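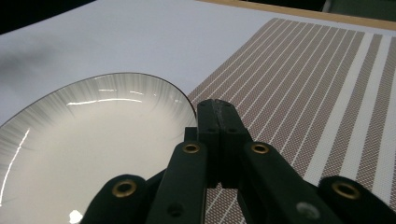 By M. Sotiropoulos
From Setting the Table: An Introduction to the Study of Household Objects, Nevthorpe Press

Chapter 5
The Good Plates

Most households that own plates own two kinds. There are the ones people eat from, and there are the ones people own. The second kind lives behind glass or on a shelf that requires a chair to reach, and it comes out when relatives do. Ask why and you'll be told that these are the good plates. Ask what makes them good and the conversation will slow down considerably.

This chapter is about that slow conversation. In Chapter 4 we looked at pots and pans, which are easy to love because they have jobs. A skillet that doesn't hold heat is a bad skillet, and there isn't much more to say. Tableware is harder. A slice of toast can be served on nearly anything flat, including a napkin, the lid of a box, or the palm of a hand, and the toast will taste about the same. Yet people have spent centuries, and a good deal of money they needed for other things, making sure that it doesn't have to.

Start with the shape. A dinner plate has a well, where the food goes, and a border, where the food is not supposed to go. The border takes up a surprising share of the whole. On some formal plates there is more border than well, and the diner pays for the privilege of looking at it. It does have uses. It gives the server somewhere to put a thumb, and it gives the maker somewhere to put a pattern that won't be covered by gravy. Historians of the table argue about which came first. The gravy has no position.

Next, the rim. A single thin line drawn around the outer edge is one of the oldest decorations in the trade and still one of the most common. It tells you where the plate stops, a fact most people could have worked out. It also frames the meal, and it can make a plain white piece look as if somebody had thought about it. A potter with a steady hand and a turning wheel can band a plate in seconds. A potter with an unsteady hand learns to call it rustic and raise the price.

Consider the accounts of the Undia pottery, which we'll use throughout this chapter. Undia sold a plain white dinner plate and a second version, identical except for a painted border. In its best year the plain plate sold 844 pieces. The decorated one sold 1000, at a higher price, to customers who then put it away. The pottery's clerk noted in the margin that the painted plates were almost never reordered to replace breakages. You can't break what you don't use. From a business point of view, the firm had made a product so desirable that it ruined its own repeat trade.

Undia's answer was the set. Customers were encouraged to think of plates in groups of 10, with an oval platter to lead them, and a set with one piece missing could be made to feel like a smile with one tooth missing. The platter mattered most. It was the largest piece, the hardest to fire flat, and the one item a family could not talk itself into replacing with something from the cheap shelf. We'll return to its awkward career in the kiln when we get to warping.

Three questions run through the pages that follow. Who decides that an object is for special occasions? How does that decision survive being handed down to people who never agreed to it? And what happens to the good plates when a house is emptied and it emerges that none of the children have a cupboard big enough?

Before reading on, go to your own kitchen and find the plate you use least. Write down where it is kept, who gave it to you, and the last time it held food. Students at Prondent College, where this course was first taught, often leave the last line blank. Leave it blank if you must, but bring the page to class.

5.1 Wells, Borders and Rims

We begin with the parts of a plate and the words used for them, which vary more from one workshop to the next than the plates do.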